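Re: Microfiber or old cotton for a painted table top?
Home Forum > Cleaning and Laundry

santoso_k
I moved into a smaller flat in October and my dining table is now a round white one, bought second hand. The seller told me to wipe it only with microfiber and never with cotton, because cotton leaves lint. My mother used old cotton shirts for everything and her furniture is still good. So which one do you use every day? I wash my cloths together with the towels, maybe this is already a mistake.
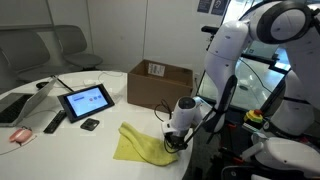
Jorden, Dec 6, 2018

Please do not wash them with towels. The microfiber takes all the lint from the towel and then gives it back to your table. I keep a separate net bag for cloths and wash them when the bag is full, no softener. Softener makes them slide over the water and they pick up nothing. A yellow one shows very well when it needs washing, so I buy yellow.

sunetti
I don't agree about microfiber for every day. On a glossy paint it can make fine scratches if there is a crumb of sugar or salt under it. Cotton is softer for this. I shake the crumbs off first, then a damp cotton cloth, then a dry one. It takes 2 minutes.

Jorden
The scratches come from the crumb and you will have them with cotton too. But yes, shake first - we agree on that.

DougalD
I cleaned offices for many years and we had a color for each room. Yellow was for the basins, so it feels wrong to me to see it on a table where people eat! Of course at home you can choose your own system, only keep to it.

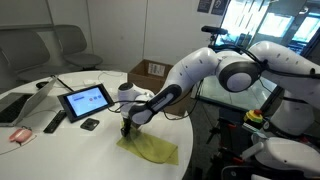 My own opinion is that most people use too much cloth. Fold it in four and you have eight clean sides to work with. When it is bunched up, like the yellow-green one on the white table, only the top of the folds touches the surface and the corner just lies there flat. You push hard and you clean a very small place.
Dougal Drummond

sunetti
Folding in four, this I never tried. But a thick one does not stay folded in my hand.

santoso_k
Thank you to all. I will make a separate bag and stop the softener. For the table I will try both kinds, one week each, and look at it against the window. Is vinegar allowed on paint, or only on glass?

Jorden
Only on glass, please. For paint use warm water and one drop of dish soap.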